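Rewriting the rota at Bunting

When the catering firm Bunting opened its ninth kitchen, the weekly rota was still a spreadsheet that took one person 11 hours to fill in.
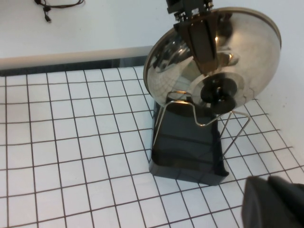

Why the spreadsheet had to go

Joris Koster joined as operations manager in March and inherited the file. It had 800 rows and a tab of notes on who could not work with whom. A swap in one kitchen often left another short, and the mistake came to light when staff rang in to ask where they should be.

He tried two packages. Itport handled holidays well but treated each site as a separate business. Josa, the one he kept, lets a planner set hard rules such as rest periods and then rank everything else.

What changed

Josa now drafts shifts for 300 staff overnight. Koster still edits the draft by hand — mostly for weddings, where clients change their numbers late.

"The first month was worse than the spreadsheet," he says. "We had typed in rules that contradicted each other, and it did what we told it."

Drivers are not included yet. Their routes are planned in Nuron, and the two systems share only a nightly text file.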